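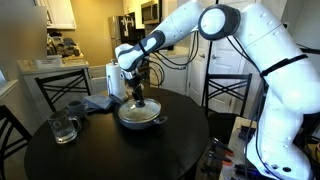 Glass lid on the pot, round table

Thread: Police sweep in Lurnano, what are people hearing?

marisol_k
Good morning everyone, and I hope you all got some sleep. My sister called me before coffee to say the provincial police had closed the Fornen road and taken three men from a house near the grain depot. The statement says they belonged to the Dafis cell and had 3,000 rounds stored under a floor. Has anyone read the whole thing?

oldharbor
I have, dear, twice. It says 700 officers took part, which seems like an awful lot for one house.

tpk_bavau
It wasn't one house. They searched the whole valley as far as Bavau, and my uncle had to wait at the checkpoint with a truck full of peaches. I'm grateful to them all the same, after what we went through last October.

oldharbor
I'm glad your uncle is all right (and I hope the peaches are too!), but I can't agree that we should be grateful yet. The last sweep ended with two brothers let go without a word to their mother. I'd like to see names and a judge first.

marisol_k
That's fair, though I do think the ammunition changes things a little.

tpk_bavau
A lot, if you ask me.

nechev
Nélida Echeverría here, I used to cover the courts in Lurnano. The hearing list goes up at the side entrance, usually after lunch, so I'll walk over and post whatever is on it.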